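Keeping Two Arms From Hitting Each Other: A Small Arbiter You Can Write in an Afternoon

Posted 2021-08-08 in Tutorials

If you run two arms off one table, sooner or later you will write a policy for the left arm, a policy for the right arm, and an apology to whoever orders the spare parts. Each policy is perfectly reasonable. Each one wants the same six inches of table at the same moment.

The textbook answer is to plan for both arms together as one big machine with twice the joints. We did that for a while. It works, in the sense that the planner does eventually return. For the kind of tabletop work we do on the Jimidberg setup (pick a thing up, put it in a thing, wipe a thing) it was like hiring a moving company to pass the salt.

What follows is the thing we use now. It's a little process called Poso that sits between the two controllers and the two arms and decides who gets to go. It needs Python, a forward kinematics function for your arms, and a way to stream joint targets to them. Our message layer is Yuen, but anything that delivers messages in order and tells you when it hasn't will do.

What you need before you start

A calibrated transform from each arm base to one shared table frame. If you've been putting off this calibration, go do it. Everything below assumes both arms agree on where the table is, and two arms that disagree on that will collide with great confidence.

A forward kinematics call that gives you every link, the gripper included. Many libraries hand you only the tool pose by default. Elbows also exist.

A stop command for each arm that you've tested on purpose, today, with your own finger.

Step 1: Wrap the links in capsules

A capsule is a line segment with a radius, like a hot dog. Checking how far apart two capsules are is one short function that has been written many thousands of times, and you can copy any of the correct ones.

Use one capsule per link and a fatter one for the wrist. We have seven per arm. The list for one arm looks like this in our config:

capsules:
 upper_link: from shoulder to elbow, radius upper_r
 fore_link: from elbow to wrist, radius fore_r
 wrist: from wrist_a to wrist_b, radius wrist_r
 camera_mount: from mount_a to mount_b, radius mount_r
 (and so on down to the fingers)

Measure the radii from the real hardware with a ruler. The mesh files that came with your arm were drawn before you bolted things to it and zip-tied a cable down the side. Our first version trusted the meshes, and the arms kept a beautiful distance from each other while their cables got acquainted.

Cables deserve their own paragraph. A cable with a loop of slack in it doesn't stay where the link is. You can model the loop, and I wish you a pleasant year. Or you can put a capsule across the widest place it can swing and live with some lost workspace. We lost some workspace.

Step 2: Cut the table into zones

Now divide the table top into cells in the shared frame. Ours is a 16-column grid laid left to right, with a few rows front to back. Resist the urge to go finer. The zones are only there for booking space in advance; the capsules handle the close-up work.

Give each cell one of three tags:

left: only the left arm may enter
right: only the right arm may enter
shared: either arm, one at a time

Your first guess at the tags will be too generous to the shared middle. Everyone's is. If most of the table is shared, most of the table is a queue. Start with a narrow shared strip and widen it when a task really can't be done without it.

Don't bother making the layout symmetric. The arms may be mirror images but the job usually isn't. If the bin is on one side, that side's arm will do more reaching, and the tags should say so.

Step 3: Book before you move

Before an arm starts a motion, its controller sends Poso the joint path it intends to follow. Poso samples the path, runs forward kinematics on each sample, and collects every cell that any capsule passes over. Then it answers yes or wait.

The whole request handler is this:

def request(arm, path):
 cells = swept_cells(arm, path)
 if any(tag(c) == other(arm) for c in cells):
 return REFUSE
 if cells & booked[other(arm)]:
 return WAIT
 booked[arm] = booked[arm] | cells
 return GO

REFUSE means the path is never allowed and the controller should plan something else. WAIT means ask again shortly. Keep those two apart. We once merged them into a single "no", and the left arm spent a lunch hour patiently asking for a cell it was never going to get.

Release cells as the arm clears them, and release by measured position. Commanded position is a statement of hope. An arm that is lagging its target is still physically in the cell it says it has left.

One more trap: an arm that is sitting still is still sitting somewhere. Its booking must always cover the cells its body is over right now, moving or not. Build that set from live joint readings on every cycle and merge it in. If you skip this, your parked arm becomes invisible, which is a fine quality in a ghost.

Step 4: Check the scene you're going to run in

Set the arms to a typical working pose with the usual clutter out, and compare what Poso thinks with what's in front of you. The layout we tune against has both grippers reaching in over the marble-patterned top, a basket of soft stuff at the rear right, and a whiteboard taking up a big piece of the right side under that arm's wrist. The purple cables arch out from the mounts and come down across or past the wrists before they follow the white links down, and those arches are what the mount capsules have to cover.
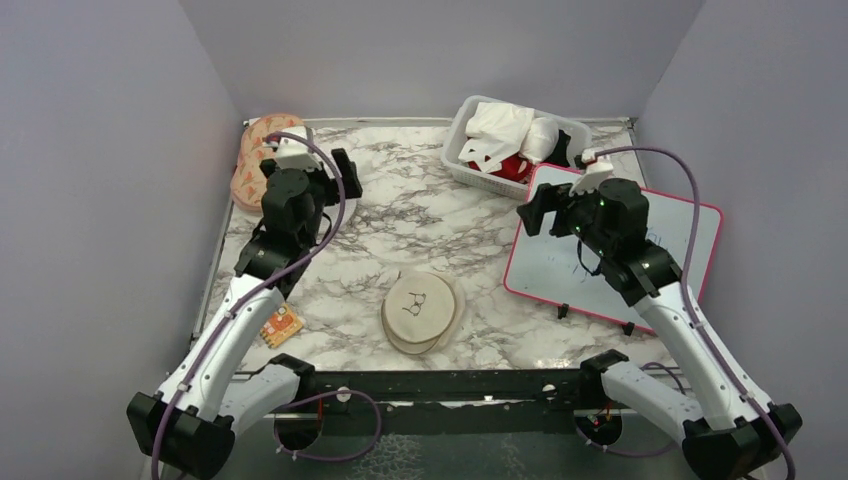

Step 5: Run the distance guard underneath

Booking is polite. The guard is not. It runs in its own loop, knows nothing about zones or tasks, and does one job: compute the smallest distance between any left capsule and any right capsule, and slow or stop both arms when it gets small.

Use two thresholds. Above the outer one, leave the speed alone. Between the two, scale both arms' speed down in a straight line toward zero. Below the inner one, stop.

def guard(q_left, q_right):
 d = min_distance(capsules(q_left), capsules(q_right))
 if d <= d_stop:
 return 0.0
 if d >= d_slow:
 return 1.0
 return (d - d_stop) / (d_slow - d_stop)

Two details. First, feed it predicted positions a short way ahead as well as the current ones, and take the worse of the answers. The look-ahead should be at least as long as your arm takes to stop from full speed. Measure that time; the data sheet's number was obtained by a happier arm than yours.

Second, a stop needs a way out. With the rule above, two arms inside the inner threshold are frozen for good, even if one of them only wants to back away. So allow slow motion that increases the distance. Compute the distance at the requested next pose, and if it's larger than the current one, let it through at a crawl. Latch everything else until a person clears it.

Step 6: Deal with the standoff

You will get a deadlock. The left arm holds a cell and wants the one the right arm holds, and the right arm feels the same way. Neither is wrong and both can wait longer than you can.

There are clever answers to this in the literature. Ours is dumb: each arm has a home pose whose cells belong to it alone, and each arm has a priority number. If both have been answered WAIT for longer than 3 seconds, the lower priority arm gives up its task, goes home, and starts again. Swap the priorities after each standoff so the same arm isn't always the one going home.

The retreat has to be bookable too. The easiest way to guarantee this is to have the arm back out along the path it came in on, and to keep those cells booked until it finishes the task. It's wasteful. It also means there's always a way home, and I've stopped being ashamed of it.

If the arm is holding something when it gets sent home, it takes the thing with it. Make sure your task code can cope with waking up at home pose with a sock in its hand.

Step 7: Replay before you run

Don't test any of this on hardware first. Log joint readings from ordinary sessions, pair up left-arm and right-arm recordings that were never meant to run together, and play them through Poso with no arms attached. Random pairings are far ruder to each other than anything you'd script.

Our replay set from the Gemport bench has 1,320 pairings in it. We started it in March and add to it whenever something surprises us. For every pairing the tool prints the smallest distance reached, the number of WAITs, the number of standoffs, and whether both arms finished. Read the finish column first. A guard that stops everything has an excellent safety record.

When the replays look sane, go to hardware at low speed with a hand on the stop. Then normal speed, with the hand still there.

Common trouble

Both arms creep along at low speed all day. Your outer threshold is too large for the shared strip. Either narrow the threshold or retag the zones so the arms don't loiter beside each other.

The guard trips when nothing is close. Check the base transforms first. Then check that both joint readings come from the same moment; a stale message from one arm puts it where it used to be. Reject any pair whose timestamps differ by more than one control cycle, and treat a missing reading as a stop.

REFUSE on a path that looks fine. It's the elbow. Print the name of the capsule that touched the forbidden cell, and put that in the log message from day one.

The arms never collide with each other but hit the table. Poso has no opinion on the table. Add it as a plane to the guard, with its own thresholds, and exempt the fingers, or you'll never pick up anything flat again.

Config files and the replay tool are in the Poso folder of the Jimidberg repo. The thresholds in there were tuned for our arms, so measure your own before you run it.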